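4.2 Budgeting for the second workcell

When we first sat down to plan the purchase of a second manipulation cell, we did what I suspect most small labs do, and opened last year's order sheet and copied the total into a new column. It took a very patient afternoon with Reshma Engelbrecht, who keeps the equipment ledger for the Terkdale group, to persuade us that the old total was a poor guide to the new one. The arm had been the largest line on that sheet, certainly, but it was the only line that had come in at the price we expected. Everything that gathered itself around the arm (fingers, cables, brackets, table panels, backdrop cloth, the wrist camera and its mount) had been bought in small pieces over many months, often on different accounts, and much of it never reached the sheet at all.

We therefore went back through the receipts, which was slow and, I must say, rather enjoyable work, and sorted them by what the item was for instead of by who had sold it. Of the 162 receipts we could find, a surprising share were for things that wear or get lost. Fingertips and cables came first, as anyone who has run a gripper for a season would guess. Work surface panels came next, and we had not guessed that. Our earlier plan had treated the table as furniture, paid for once and then forgotten, when in daily use it behaves a good deal more like a consumable.

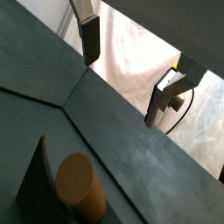 Figure 6. Wrist camera view of the work surface during block handling, with the two gripper fingers above the panels.

The choice between one large tabletop and several smaller panels deserves a few words here, for it changed the budget more than we expected. A single sheet is cheaper on the day of purchase and has no seams to think about. Panels can be swapped one at a time, however, and that means a spare can sit on the shelf and go in before lunch without a call to the workshop. We priced both options over a planning period of 3 years, assuming the same hours of use, and the panels came out slightly ahead once we counted the days the cell would otherwise be standing still. Readers with a machine shop down the hall may well reach the opposite answer, and we would not argue with them.

Objects were the happy exception. Plain shapes such as cylinders and wedges cost very little, store easily in a drawer, and can be remade from a drawing if one goes missing. We had at one point set aside money for a commercial object kit from Skidemel, and it is a nice kit, but for the tasks in Section 3 the plain shapes were enough, and we moved that money to spare fingers instead. Those of us who had wanted the kit were good sports about it.

Quotes were collected from two suppliers, Plornance and Maksymiv, and we asked each to price the cell in the same order: arm, gripper, camera and mount, frame, surface, cabling, spares. I would warmly recommend this to anyone, as the first round of quotes had arrived in such different shapes that we could hardly compare them. The second round differed by $3,792 in total, and nearly all of that sat in cabling and spares. Plornance included a second set of fingers and a longer cable for the wrist camera. Maksymiv did not, though their frame was sturdier and their delivery date kinder to us. We ordered from Plornance in the end, with an agreed lead time of some 9 weeks, which put the arrival comfortably ahead of the August break.

Two further points came up late and would have been cheaper to settle early. The first was lighting and background. A cloth backdrop is an easy thing to buy, but it needs something to hang from, and the frame quote should allow for it from the start. The second was cable slack at the wrist. A gripper that turns freely with no camera fitted may pull on its cable once the camera is there, and the longer cable, the extra clips and the hour of a technician's time all belong in the same line of the plan. We now keep that line open until the cell has run for a full month, and we carry any money left in it over to panels and fingertips for the following year.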